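3.2 Trade Records and Coding

Transactions were taken from the Hurex archive, which lists every player trade between clubs in the league along with the draft picks exchanged. We kept trades that involved at least one player with two or more seasons of experience. Trades voided after a failed physical were dropped. The final sample holds 1,000 trades.

Each record was coded by two readers using the scheme of Levchenko and Stankevičius. The readers marked whether the player had asked to leave, whether the request was public, and whether teammates commented within 40 hours of the announcement. Disagreements were settled by a third reader.
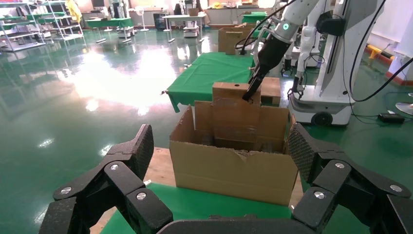 Figure 5. Small cardboard box held in a two-finger gripper over a larger open box.

Draft picks were converted to a common scale with the Nomavitz value chart. Picks in future seasons were discounted by 20 percent per year. Conditional picks were entered at their lowest possible round, as the conditions were often not disclosed. Playing time after the trade was measured from the first game in September and expressed as a share of team snaps. Players who missed the full season through injury were kept in the sample with a share of zero and flagged for the tests in Section 4.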